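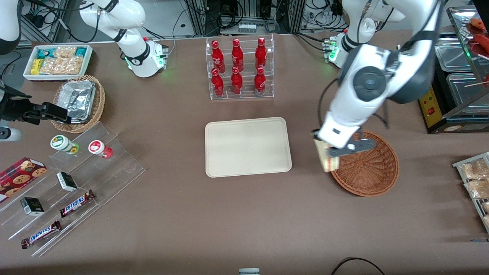 Speaker notes, open day talk, 23rd May

Hi everybody, come on in, there are still seats down front. I'm going to keep this pretty loose. I went to the open day at Foltley in March, I came home with way too many notes, and Leandro Manzano said if I was going to keep talking about it at lunch I might as well do it with a microphone. So!

(Wait for the door to close. Check that the clicker works.)

Quick show of hands: who has seen a two-arm setup running live? Not a video, in the room with you. OK, fewer than I thought. Good, then some of this will be new.

The demo I want to talk about was the snack counter. I know, I know, we do parts handling, why am I talking about Snickers bars? Because a snack counter is mean. You've got aluminum Coke bottles, shiny and round, up on a clear acrylic rack. You've got clear bags of crackers that crinkle and change shape. You've got little jars, little boxes, candy bars lying on a clear acrylic stand (clear plastic under small stuff, think about what that does to your depth readings). And then a sandwich kind of thing in clear wrap, held over a wicker basket. Every one of those is a different grip.

(Slow down here. Last time I rushed this and people got lost.)

The sandwich is the one I stood and watched the longest. Squeeze too little and it slides out of the wrap, squeeze too much and it's lunch for the floor. I asked Othmane Zaki, who was running the Usex table next door, how he would set the force for something like that, and he laughed and said he'd start too soft and drop a lot of sandwiches. I wrote that down. It's pretty much our approach on the Trornel line too, only with gaskets.

Look at the baskets for a second, by the way. Wicker, all woven strands. And there's a foil container sitting in one of them, crumpled foil, which our camera guys would hate. I'd love to try that here, just to see how bad it gets.

Some numbers from my own day, for those of you who like numbers. I was there from the first session on and watched 44 picks on the counter with my notebook out. I talked to people from Valcárcel for 30 minutes about cable routing, and I'm not sorry. There's cable all over the back of that counter, and I felt right at home.

(If somebody asks about cost: I don't have a figure, don't guess.)

What I want us to try. We've got 23 different parts in the returns bin right now and we sort them by hand. I'd like to take the five ugliest ones, put them on a table in whatever mess they come in, and run two arms at them for an afternoon. No fixtures. Leandro has already said we can have the bench by the loading door if we clean it up after.

(Questions. Ten minutes, then the coffee people need the room. Remind folks the sign-up sheet for the next visit is by the door, and the bus holds 80.)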